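Robots on the hanger line at Wastarstead garment plant, and a longer day for the people beside them
Dec 24, 2019

WASTARSTEAD — Leckie Garment Care, which rents and launders uniforms and event shirts, says it will put two-armed robots on its hanging stations next year. The company calls the plan a relief for workers. Some of the workers would like to see it written down.

Hanging is the dullest job in the building and one of the hardest on the shoulders. A shirt comes off the folding table, a hanger goes in at the neck, the hook goes over the rail, and then it all starts again. A good hand does 500 shirts in a shift. Leckie employs 30 people on that work, most of them for years, and they are paid partly by the piece.

The robots come from a small firm called Dirnano, which has been training them since October. The training is done in ordinary rooms with ordinary racks, on the theory that a machine that copes with a living room will cope with a laundry. Managers brought the material to a staff meeting this month.
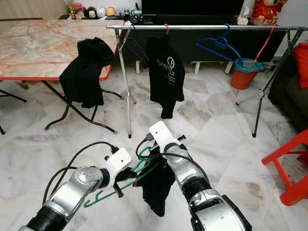
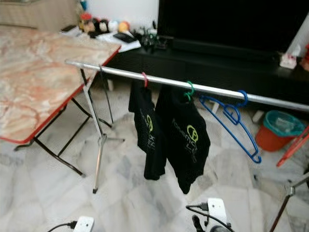 Black T-shirts, plastic hangers and a metal rail in the Dirnano training room.

Colleen Beaulieu has worked the line at Leckie long enough to have trained half of it. She sat through the whole presentation and came out with more questions than she took in.

"They kept saying it takes the strain off us," she said. "Fine. My shoulder hurts, I'd love that. But then I asked who fixes it when a sleeve is inside out, and the answer was me. And who loads the table? Me. So which part did they take?"

Her bigger worry is the pay sheet. Under the draft plan, each robot station gets one attendant, who feeds it garments, clears snags and checks what comes off the rail. Attendants would be on a flat hourly rate with no piece bonus. For a fast worker that could mean a smaller check for a job that asks for more attention, and the draft does not say what happens to a worker who turns the post down.

Brayden Gosselin, the operations manager, said no one will be laid off because of the first 3 stations. He would not say the same for any that come after.

"I'm not going to promise something about a year I haven't seen," he said. "We have trouble filling these jobs. People leave. If a machine can hang shirts overnight, that's shirts we don't have to turn away."

That last point deserves a harder look than it got at the meeting. Leckie's trouble filling jobs is real, but so is the starting wage, and the company has not tried raising it to see what happens. Gosselin also could not say how fast the robots are. Dirnano has given Leckie no hourly figure, he said, and no count of dropped or badly hung garments. He expects both before any contract is signed.

There is some local history here. The Nilton linen works across the river bought automatic folders a few years back and talked about them in much the same way. The folders are still running. The attendants' jobs that came with them were cut to part time within 30 weeks, according to two people who held them. Nilton did not return a call.

Leckie staff have asked for three things in writing: a pay floor for attendants, the right to stop a machine without a supervisor's approval, and a say in how many garments per hour the stations are set to. Gosselin said the second is already agreed — the other two are "under discussion."

Beaulieu has put her name down for attendant training anyway. A second staff meeting is planned before the first station is installed.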